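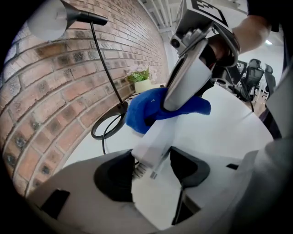
1. Background and Aim

Trevasmont is a former mill building in Stastcombe, converted to shared study rooms. Students using the rooms reported that conversation was hard to follow when several groups were present. The aim of this project was to measure how long sound lingers in the rooms and to recommend low-cost changes. The report was submitted on 2019-09-08 for the Covurell course in building science.

2. Method

Measurements were taken in July in 3 rooms of similar floor area. In each room a balloon was burst at two fixed points, and the decay of the sound was recorded until it could no longer be told apart from the background. Windows and doors were kept closed. A short questionnaire was also given to regular users, of whom around 80 percent returned it.

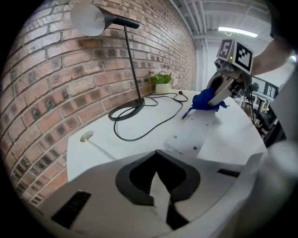
Hard surfaces such as brick and painted ceilings absorb little sound at speech frequencies, so longer decay times were expected wherever soft furnishings were few. The results agreed with this. The room with carpet and curtains gave the shortest decay, and its users complained least.

3. Limitations

Only two readings were made at each point, and all rooms were measured without occupants. Low frequencies were not studied. The Esfahani room was measured with its partition open, and its figures are listed separately in the appendix.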